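Open day at the Evberg shop-floor lab

I went to the Ballness open day in October to find out whether machines can do shop-floor chores yet. The lab is in Evberg, and the tour was free if you signed up online. There were 106 visitors on the list.

We got coffee and a short talk first. Ballness runs the place with Schwaiger, and their joint project is called Fuvau. It covers the dull jobs between the real jobs: moving parts to and from shelves, handing things over, tidying the floor. The speaker said they had logged 2,809 tries since spring and that a person is still faster at nearly all of them.

The slow part is the grip. Large parts are awkward to turn, and small ones are hard to get hold of at all. Household chores came up in the questions. Laundry and dishes are further off, we were told – a shop floor at least keeps its bins in the same place.

Three views from the robot side, at the shelves, by a table and down at the carpet:
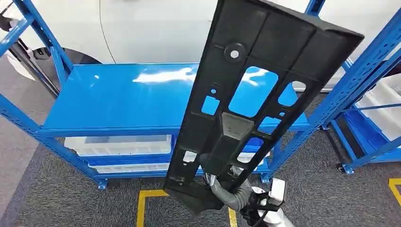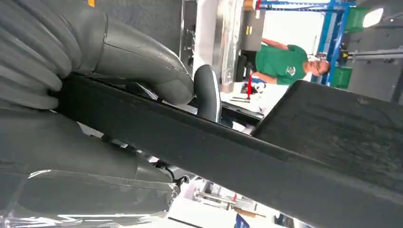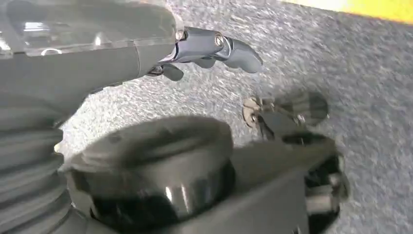

I asked what one arm costs to run and didn't get a number. The staff were open about the failures, though, and they let us stay past the end of the tour. My own answer is that a shop with one repeated job could use this soon, and a home could not. Parking is behind the building, and the bus stops 210 yards from the door.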